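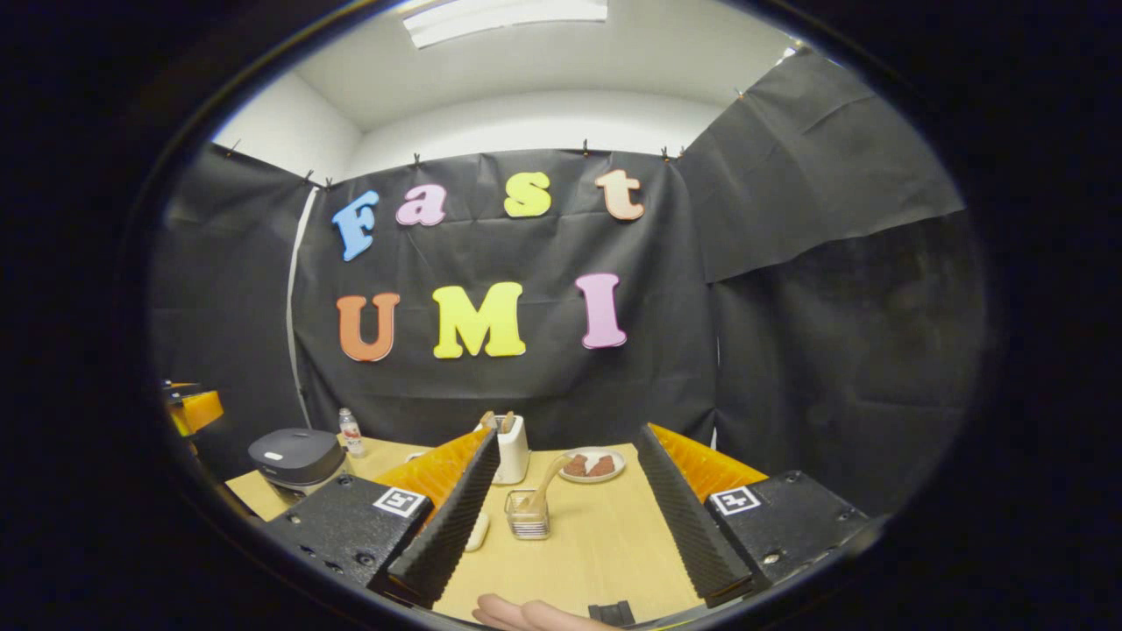

Figure 4. Lettered backdrop with side sheets and table, Type C (cloth and clips). Foam letters in two rows on black fabric.

4.2 Cloth, clips and letters: the Type C corner

Of the ways in which a shared room can be given a temporary "front", hanging black cloth is the cheapest and the one most often regretted by whoever has to iron it. In our survey it was also the most common. The corner in Figure 4 has most of the features by which we defined the type: a central black panel carrying lettering, further black sheets over the walls to left and right, visible clips along the upper edges, and a table pushed into service at the foot of it all. The wall above the cloth stays white, as does the ceiling. We recorded very few Type C corners in which the cloth reached the ceiling, and in those the room was a low one.

Black fabric is chosen for a sensible reason. It hides whatever lies behind it and it makes nearly any colour placed on it look deliberate. What it does not hide is its own recent history in a cupboard. Wrinkles are present in Figure 4, as they are throughout the Brornik and Drerport sets, and we came to treat them as a constant. The setting-up notes supplied with the cloth at Mansilla recommend steaming each panel before use. The steamer at Mansilla was found in its original packaging, with the tape unbroken.

Side sheets behave differently from central panels. A central panel has work to do, so it tends to be pulled reasonably flat, whereas a side sheet is asked only to be black. The right-hand sheet in Figure 4 hangs in large loose folds, and this is typical. Where cloth had been bought by the roll, the surplus nearly always ended up at the sides, on the principle that nobody wishes to be the person who cut it. Weights sewn into the lower hem would deal with much of the looseness, and were proposed at every site. They have been adopted at Ilurdale, where the hems are now excellent and the clips come off.

4.2.1 Fixings

Clips are the weak part of the arrangement and also its most honest. They are small, dark and easy to lose sight of against black cloth, but against a white wall they read as a row of pegs. Six can be made out in Figure 4, spaced unevenly along the top edges of the sheets, with one on the upper right set close to the ceiling. Uneven spacing is usually put down to carelessness. We think it more often records a negotiation between the cloth, the wall and the reach of the shortest person holding a clip. At Drerport we measured gaps of up to 600 mm between neighbouring clips on a single sheet. The cloth between them sagged in a shallow curve which two colleagues independently described as festive.

A thin white pole stands at the left edge of the lettered panel in Figure 4. Uprights of this kind turned up in several corners, and their duties varied a good deal. Some held up cloth, some marked a boundary, and one at Brornik was later claimed by the badminton club. We therefore logged uprights as "present" and left their purpose blank on the form.

4.2.2 Lettering

Foam letters have two advantages over printed banners: they can be used again, and they can be put up by people who disagree about typefaces. The set in Figure 4 is puffy and slightly glossy, with soft, rounded edges, and each letter stands far enough proud of the cloth to drop a faint shadow on it. The upper row reads "Fast" and the lower row "UMI". Capitals and lowercase are mixed in the first and not in the second, a pattern that gives the lower row the firmer look of the two. The blue "F" leans a little.

A leaning first letter deserves a short note, as it was the most frequent fault in the whole lettering record. The first letter goes up before there is anything to line it up with. By the time the row is finished and the lean becomes plain, the letter has been pressed down hard and admired by several people. Of the corners whose builders we could ask, none had straightened the first letter afterwards, though most had meant to.

Colour follows a looser logic. No two neighbouring letters in a row share a colour in Figure 4, where blue, pink, yellow-green and peach run along the top and orange, bright yellow and pink along the bottom. Pink is the one repeat. Builders at Ilurdale told us that they "just alternated", a method that holds up well until the pink runs out. Pale shades do perfectly well on black. The same peach on a cream wall, tried once at Mansilla, could be read only by those who already knew what it said.

4.2.3 The table

A backdrop attracts a table, and a table attracts things. The one in Figure 4 has a pale, light wooden top and carries, among other items, a white toaster with two pieces of toast standing up in its slots, a small clear plastic bottle with a red-and-white label, and a dark grey rounded appliance resembling a small rice cooker. We coded such objects as "table goods" and resisted the urge to rank them. Pale tops are kind to dark appliances, and black cloth is kind to white ones, so the toaster gains more from its position at the centre back than it might in an ordinary kitchen.

Lighting was the ceiling's business at every site. A rectangular fluorescent fitting glows above the corner in Figure 4. Our guide figure for reading lettering across a room was 400 lux at the cloth, and black fabric makes even that feel mean. Spare lamps had been provided at Drerport. They were in use in the stock room, where visitors remarked on how well lit it was.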